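Collecting fruit demonstrations, part two

July 6, 2026

The first round of kitchen demonstrations went badly enough that I threw most of it out. Part one covered the mounting and the cabling, so I will skip both. These are notes on how the second round is being collected, what changed in the procedure, and what the data looks like so far.

The target is 230 accepted episodes of a single family of tasks: pick a named piece of fruit from a cluttered counter and put it in a basket. One episode is one pick and one place. I had originally recorded longer sequences, with the whole counter cleared in one take, on the theory that I could cut them up afterward. Cutting them up took longer than recording them. The boundaries between picks were also ambiguous, because I tend to start moving toward the next piece while the fingers are still opening over the basket. Single picks have a clean start pose and a clean end pose, and the trimming script can find both without me.

Aino Heiskanen and I share the teleoperation. She drives faster than I do and her paths are straighter. I hesitate before closing. That shows up in the recordings as a stretch of near-zero velocity just above the fruit, and the policy trained on the first round learned it faithfully: it would hover over the target and sometimes never leave. Two remedies are in place. Idle stretches at the start and end of an episode are trimmed automatically. Idle stretches in the middle are not trimmed, since the gap leaves a jump in the wrist view, and an episode with a long one is simply rejected. My rejection rate is higher than hers. I am working on it.

Layout

We record in blocks of 8 episodes. Before each block the counter is rearranged by hand, and within a block the fruit goes back to new positions after each pick. In the first round I did the rearranging by feel, and when I plotted the grasp positions afterward they sat in a band along the middle of the counter. People put things where they are easy to reach. Now a short script prints a rough position and a heading for the target, and the person at the counter follows it even when it looks awkward. Positions near the edge of the arm's reach come up as often as the easy ones.

The background gets the same treatment at a slower rate. Small kitchen items stay put for 4 blocks and are then shuffled. I would prefer to shuffle them every block, but it takes time, and the wrist view changes so much during a reach that the background varies a fair amount without help. I have no measurement to support that last claim. It is a guess I plan to test by holding out one arrangement entirely.

Fingers

The most frequent failure in round one was a round object squirting out sideways when the jaw met it off center. There are two separate causes. The first is a bad approach angle, where one side touches well before the other and pushes the fruit along the counter. The second is closing too high, above the widest part, which shoves the fruit down and out. Both look much the same from a camera across the room. From the wrist they are easy to tell apart, and this is the main reason I have stopped apologizing for the wrist camera's distortion and just trained on it.

For the larger pieces we now approach with the gripper tilted, so that it can get down beside the fruit without hitting the neighbors. Fuzzy surfaces are kinder than smooth ones. I keep a few failed grasps that were followed by a successful second attempt, on the condition that the recovery starts promptly. Pure failures go in a separate folder called Dratine, a name I gave it late at night and have never changed. They are not used for imitation. They may be useful later for a success classifier.

Labels

Every episode gets a sentence typed by the operator before recording starts. I wanted free text, Aino wanted a fixed menu, and we compromised on free text with a list of allowed nouns. The nouns are the hard part. "Peach" and "apricot" were used interchangeably in round one, and so the language input carried almost no information for those two. The rule now is that size settles it: the large pink ones are peaches, the small yellow ones are apricots, whatever they may look like from a given angle. If two pieces fit the same word, the sentence has to include something that separates them, such as a position or a color — "the apricot with the dark spot," for instance.

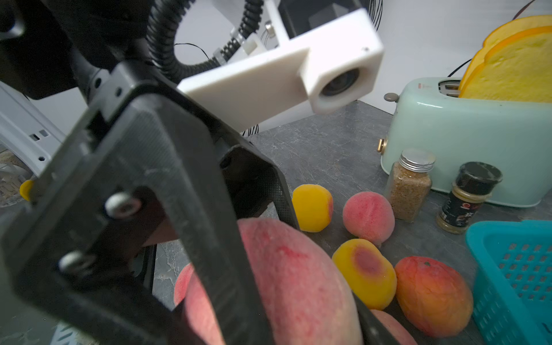 Category: Clutter, close neighbors

The peach between the jaw and the black finger has a second pink peach behind it and a small apricot just right of the gripper. Under the labeling rule, "pick up the peach" is not an acceptable sentence for a layout like this one, and the block check should bounce it. Close neighbors get their own category because they were badly underrepresented before. Left alone, I spread things out.

The toaster with its two slices of toy bread and the spice jars count as background in this category. They are never named in a sentence and never moved by the arm. If the arm touches one, the episode is rejected even when the pick itself is good. The basket is the exception, for obvious reasons, and its position is logged at the start of each block.

Storage and checks

Each block is written to a drive at the bench and copied overnight to the machine we call Gavrilă. A checker called Fiveo, which I wrote over a weekend and which deserves a rewrite, looks for dropped frames, mismatched timestamps between joint readings and video, and gripper values that never change. The last one catches episodes where the operator forgot to enable the gripper. It has caught 5 of them. All were mine.

Bernardo Salgado asked in a comment on part one whether I would release the set. Probably, once the held-out arrangement is recorded and the labels have been read through by someone other than the two people who typed them. I will put it in the Govovstead folder with the earlier calibration files and post the link.

Next on the list is lighting. All of round two so far was recorded with the blinds down, and I would like a few blocks in July with them up.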